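FOR RELEASE 29th September

Avura puts the family junk drawer on the table, and adds peonies

Storage company Avura today opens bookings for The Sorting Table, a workshop for households that own three trays and have never once agreed on what goes in them.

The idea is simple enough to be annoying. Visitors bring a bag of things from home that have no proper place: the toy that lost a wheel, the box that once held something important, the microphone from a birthday nobody remembers. They tip the lot onto a table and put it away again, slowly, in front of people they live with.

Avura ran a trial of the workshop in August with 183 visitors. The longest single discussion lasted 89 minutes and concerned a stapler.

"People arrive saying they need more storage," said Glenys Cropper, head of workshops at Avura. "Then they spend half the morning defending a cable. I have every sympathy. I have a cable at home I would go to court for."

Each session follows the Reisinger method, developed in-house and named after the street where Avura rented its first office. It has one firm rule: a tray may hold one kind of thing, and "miscellaneous" is not a kind of thing. Visitors may leave a tray empty for as long as they like. Some have become quite attached to theirs.

The workshop's wallpaper comes from design studio Nakovetti, which was asked for something cheerful and took the request seriously.

"The brief said plain white," said Ngozi Okafor, who led the design work at Nakovetti. "There is a white background. We feel we met them there." 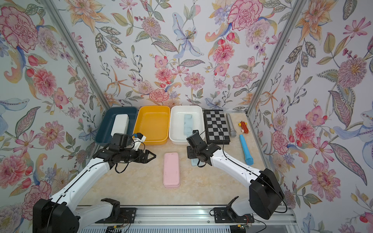 Trays, a folding chessboard and a toy car at the Sorting Table, with floral wallpaper on three sides.

Sessions run for two hours and cost $23 per household, whatever the size of the household or the bag. Loose batteries, live animals and other people's belongings are not accepted. Game boards are welcome, though visitors should know that finding all the pieces is outside the scope of the workshop.

Avura has 535 places available in the first round. Households that finish early may use the remaining time to begin on their coat pockets.

A follow-up session on kitchen drawers, working title Trimport, is being planned. Ms. Cropper has asked that nobody send her photographs of theirs yet.

Bookings and press requests: the workshops desk at Avura. Interviews with Ms. Cropper and Ms. Okafor can be arranged on weekday mornings - afternoons are for sorting.

ENDS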